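Wed 24 September. Fall project thread for our robotics club. I'm Zeyu, I run the simulation side. We picked a kitchen task this year and named the project Riveck.

All of it is in sim for now.
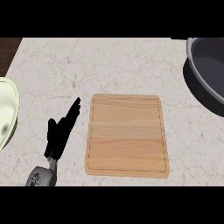
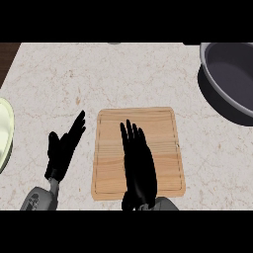

The task is putting things where they belong on a counter, driven by a person first and by a trained policy later. We have 667 demos so far and want 1,000 by January. The cutting board is the part people get wrong. It sits in the middle with the pot at the upper right, so new drivers bring a hand in over the board and then forget how far back the pot is.

Hirum, our training code, reads the demos overnight. First run used 100 of them and the policy mostly hovered — not much else to report.

Next up is cleaning labels. If you're in the club and have driven fewer than ten demos, sign up for a slot on the Alemneh machine. Bring your own headphones.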